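Nerard Übungswohnung – Simulationspaket für Haushaltsroboter

Mit der Übungswohnung von Nerard lassen sich Greif- und Aufräumaufgaben am Rechner vorbereiten. Das Paket enthält 16 Grundrisse und 460 Gegenstände. Am Tag der offenen Tür im März führt Binta Iyamu die Wohnung bei Brarkisus vor.

Vorführung 1: Esstisch
Gezeigt wird das Planen von Greifpunkten auf einem voll gestellten Tisch. Toaster, Topfpflanze und Glasflasche stellen dabei unterschiedliche Anforderungen an die Objekterkennung. 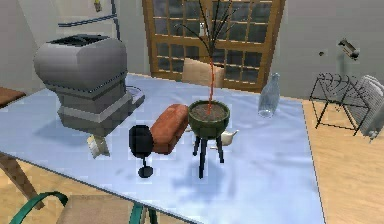
Besucher können eigene Zielpositionen eingeben und den Ablauf neu starten. Ein Durchgang dauert nearly fünf Minuten.

Vorführung 2: Wohnraum
Im zweiten Teil geht es um kleine Dinge auf Polstern und auf dem Boden. Morenike Ezeani erläutert die Einstellungen für Fahrweg und Blickrichtung und beantwortet Fragen zur Anbindung eigener Steuerungen.
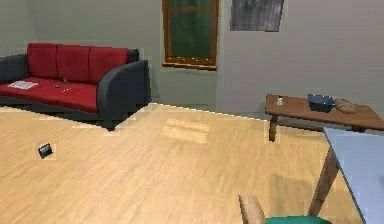 Wohnraum mit Sofa, Fenster und niedrigem Holztisch (Simulation)

Lieferumfang
Szenendaten, Objektbibliothek, Handbuch in Deutsch und Englisch
2 Arbeitsplatzlizenzen
Erweiterung Prurari für eigene Möbelmodelle gegen Aufpreis

Teilnahme
Die Vorführung ist kostenlos, eine Anmeldung am Empfang genügt. Eigene Robotermodelle bitte vorab an Chinyere Bako schicken.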